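Headphone Library Opens Its Second Season

The headphone shelf at the Drernberg Community Lending Room is back in service as of June. Members borrowed from it 84 times last season, and most of the notes in the return book asked for the same two things: more sizes for children and something better for long video calls. We have tried to cover both.

Agnes Morrison, who looks after the electronics shelves, went through every pair during the break. Eight were retired. Most of those had cracked headbands or a cable that cut out when it was bent near the plug. Two had ear pads that had flaked so badly they left black crumbs on people's collars, and replacement pads in that size are no longer sold. The retired pairs went to the Kleinschmidt repair bench, where usable screws, pads and cables were pulled and bagged. If you are fixing a pair at home and need an odd part, ask at the desk before you buy one.

The new arrivals came in through the spring donation drive and are a mixed lot. There are full-size gaming headsets, a few plain office pairs, and several small ones made to look like animals. The animal ones have been reserved since before they were labeled. Please keep to the one-week limit on those so the list keeps moving.
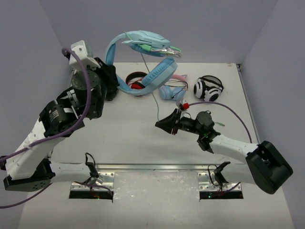 Four for the shelf: light blue, red and black, cat-ear style, and panda style.

The light blue headset has a wide headband and large ear cups, and it takes up a lot of room in a bag. Bring a tote. It has been tagged for adults and older teens. The red and black pair goes on the general shelf with the other everyday headphones, and anyone with a full card may take it. The cat-ear and panda pairs go in the children's section, in the low bins next to the puzzles.

Children's headphones are lent on an adult's card. We are asking parents to check the volume before handing them over, as we don't have a way to limit it on every pair. Set the tablet or computer low first, put the headphones on yourself, and bring it up from there. A pair that pinches or slides forward on a small head should come back to the desk for a swap. You don't need to wait out the week.

A few words on care. Most of the damage Agnes found came from storage. Headphones pushed into a backpack with books on top get bent at the band, and the band is the one part we can't replace. Carry them in the cloth bag they come in. Cables should be coiled in a loose loop about the width of your hand and closed with the fabric tie. Please don't wrap the cable tightly around the ear cups. It strains the wire where it enters the cup, and after a month or two one side goes quiet.

For cleaning, use a dry cloth on the band and a barely damp one on the pads. No alcohol wipes on the pads, please. They dry out the covering and start the flaking. We wipe everything down again when it is returned, so don't worry about getting it perfect. If something sticky has been spilled, just say so at the desk and leave it to us.

Isla MacRitchie has redone the labels. Each pair now has a small paper tag with its shelf number, the type of plug, and whether it has a microphone. The old tags said only "headphones," and several people got home with a plug that didn't fit anything they owned. Check the tag against your device before you leave. We have a box of adapters behind the desk, and they can be borrowed along with the headphones, but they are small and we have lost more of them than anything else in the room. They go out in a zip bag and need to come back in one.

Reservations can be made at the desk or by leaving a message on extension 1559. Give your name, your card number, and the shelf number if you know it. If you don't know it, "the panda ones" will do. Reserved items are held until closing time the day after we call, and then go to the next person on the list.

We would still like to add a few more plain pairs with microphones for members taking online classes. If you have one at home that works and isn't being used, bring it in with its cable. We can't take earbuds of any kind, or anything with torn pads unless the pads can be swapped. Donations can be left at the desk any time before 5 p.m. Please don't leave them in the book return, where they end up under the hardcovers.

The next item on Agnes's list is the drawer of loose charging cables. She plans to sort it by plug type by the end of the month and would welcome company. Coffee is provided, and so are the rubber bands.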